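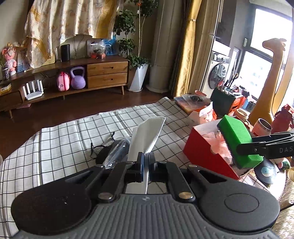
Jistham Student Robotics Group Completes First Phase of Two-Handed Manipulation Project

JISTHAM, December 2018. The student robotics group at Jistham Technical College has completed the first phase of Zitel, a project on teaching two-handed household tasks by demonstration. The phase produced 1034 recorded demonstrations, made by 13 students using hand-held grippers in ordinary furnished rooms.

Zitel is a credit-bearing course project open to second-year and third-year students in mechanical engineering and computing. Participants hold one gripper in each hand and carry out short tasks such as folding, wiping, sorting and placing. The recordings are then used to train a control policy for a pair of fixed arms in the college workshop.

The first phase concentrated on soft and irregular items. Students worked with cloths, sponges, open boxes, plastic bags and other objects normally found on a table at home. Surfaces were left cluttered during recording, and furniture and background objects stayed in place. Task sheets gave the start and end condition of each task and left the choice of grasp to the student.

"Cloth is difficult for a two-finger gripper," said Ineke Meijer, who supervises the project. "The shape changes as soon as it is lifted, and part of it usually hangs below the fingers. We asked the students to record at normal working speed and to keep both hands in use wherever the task allowed it."

Each session was limited to 64 minutes, including calibration. Before recording, students checked finger alignment, jaw travel and the condition of the fingertip pads. Demonstrations with a dropped object were kept and labeled separately. Demonstrations with missing sensor data were removed and are not part of the published total.

Software for the project was written by the students under the name Arex. It aligns the data from the left and right grippers, marks the opening and closing of each pair of fingers, and divides a session into individual demonstrations. A second module, used for review, lets two students label the same demonstration independently and lists the points where their labels differ.

Arnout Jacobs, student lead for software, said that timing took up most of the development work. "The two hands have to share one clock. In the November build we still had a small drift over a long session, and it showed in every handover from left to right. The current version corrects it at the start of each demonstration."

The second phase begins in the spring term. It will cover 5 task families: folding, wiping, packing, opening containers, and passing an object between hands. Students will train a separate policy for each family and test it on the workshop arms with objects that were left out of the training data. Results will be reported by task family, with failed attempts included.

Arms and bench space for the second phase are provided by the college's Sotiropoulos Laboratory. Students wishing to join should apply through the course office before the end of the current term. Prior experience with robot programming is not required, but applicants must complete the workshop safety module before their first session.

Press inquiries may be directed to Ineke Meijer, Zitel project office, Jistham Technical College.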